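Do Warmth Labels Mean Anything? A Look at Winter Gear Ratings

Senad Vasić
Project report, spring term

Why I picked this

Every fall the stores in Holmont put up the same racks of coats, hats and gloves, and every tag has a temperature on it. "Good to 20 degrees." "Arctic tested." My question was simple: where do those numbers come from, and should a person believe them? I went in thinking the answer to the second part was no. I tried to be fair anyway, and I have noted the places where I turned out to be wrong.

What the labels say

I spent two afternoons in stores in Holmont and Plekgate and wrote down the wording on 46 tags, all on gear for hands, feet or heads. I left coats out. They come in too many types and my advisor warned me the project would never end.

The wording fell into three groups. Some tags gave a temperature. Some gave a word such as "warm," "warmer" or "extreme." The rest named the filling and its weight and let the shopper work it out. I found that last group the most useful, even though it looks the least friendly. A weight is at least something you could check on a scale. "Extreme" can't be checked by anyone.

Very few of the temperature tags said what the person wearing the item was supposed to be doing. Standing at a bus stop and shoveling a driveway are very different things. A number that leaves this out is close to no number at all.

The survey

I handed out a short paper survey at school and through a neighborhood mailing list in Plekgate. The list has 300 addresses on it, and I got back far fewer answers than that, so please don't read my results as the opinion of the town. People who bother to fill out a survey about mittens are probably people who already care about mittens.

The main thing I asked was whether shoppers look at the rating before they buy. Most said yes. Then I asked whether they could remember the rating on the pair they own now, and most of the same people said no. My classmates took this as proof that labels don't matter. I think that goes too far. I check the date on milk and I couldn't tell you what it was an hour later.

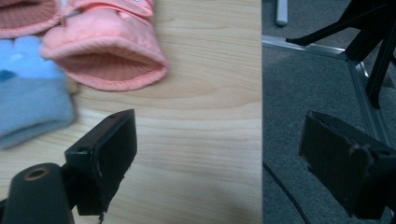 The answers about fit were more interesting to me. Several people wrote in the margin, without being asked, that a looser pair kept them warmer than a tight pair with a better rating. This makes sense if still air does much of the work, as our science textbook says it does. A rating can't know the size of your hand. I looked for any tag that mentioned fit next to the temperature and did not find one.

The Onow chart

One source kept coming up: a "comfort chart" from a website called Onow, which lines up types of gear with outdoor temperatures. Two store clerks mentioned it. The site says the chart is based on 2623 customer reviews. That sounds like a lot, but reviews are written by people who picked the product, paid for it and want to feel good about it. The page doesn't say what the weather was, how long they were outside or how the reviews were turned into degrees. I emailed twice to ask and did not hear back.

I was ready to throw the chart out. To be fair to it, the order it puts things in – mittens over gloves, lined over unlined – agrees with the books I read. I would trust the order and ignore the degrees.

What I got wrong

I expected expensive brands to make bigger claims. They didn't. The boldest tag I saw was in a discount bin at Janevski, and the most careful one was at the same store, one shelf up. Price told me nothing about how honest the wording was.

I also planned to test a few pairs myself with a thermometer and a bowl of ice. I dropped this in April. My readings changed more between tries than between pairs, and I would have been making up a result.

Contact: Senad Vasić, student projects page | © Student work, all rights reserved | Back to top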